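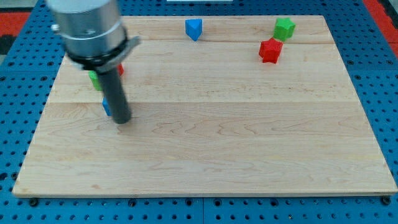 Our training kitchen at the Sutherland adult education center will offer a course on filled brioche next March, and I have been asked to settle the recipe for the pastry cream. The version we inherited sets well on the first day but weeps by the second, leaving a wet layer at the base of the cake. The cakes are assembled and sliced on a maple board of pale strips joined edge to edge, with a fine wavy grain, and I would like to know whether such a surface is acceptable for a filled cake or whether a plastic one is required. My main concern, however, is the cream. It contains 2000 grams of whole milk, 9 egg yolks, sugar, cornstarch and vanilla, with whipped cream folded in once it has cooled. May the cornstarch simply be increased, or is the fault elsewhere?

Posted by Darneleo, 10 Nov 2023
Viewed 816 times

Jollard
The quantity of yolks is low for that amount of milk, but this alone would not account for the weeping. The more usual cause is undercooking. A starch-thickened cream must reach a full boil and be held there, under constant whisking, for at least one minute. Many cooks remove the pan at the first bubble because the mixture already looks thick. Egg yolk contains an enzyme that attacks starch, and if it is not destroyed by sufficient heat the cream will thin during storage.

Please also review the cooling stage. The cream should be spread in a shallow tray, covered with film pressed directly onto the surface, and refrigerated without delay. Once cold, it should be beaten only until smooth. Prolonged beating at this point breaks the set, and no additional cornstarch will restore it — you will only obtain a pasty texture and a dull flavor.

For a cake that must stand overnight, a small amount of gelatin may be dissolved in the hot cream. We follow this practice for all of our larger orders. The whipped cream is folded in when the base is cool but before the gelatin has fully set.

As to the board, maple is a close-grained wood and is widely used for bread and pastry. Your local health code will state whether it is permitted in a teaching kitchen, and that text should be consulted before the course is announced. Any joint that has opened is a reason to replace the board. Raw egg and meat should be kept to a separate surface.

Marked as helpful by 581 readers

Asine
Use flour instead of cornstarch. My grandmother's cream was made with flour and it kept very well.

Darneleo
I thank both contributors. The instruction in our recipe reads "remove from the heat when thickened," and it will be amended to include the full minute of boiling. I will test one batch with gelatin and one without. With regard to flour, I should be grateful to know the proportion used, as the recipe must also serve students who wish to make a half quantity at home.

Asine
She did not measure. I believe it was two heaped spoonfuls to a pint of milk, possibly a little more in summer.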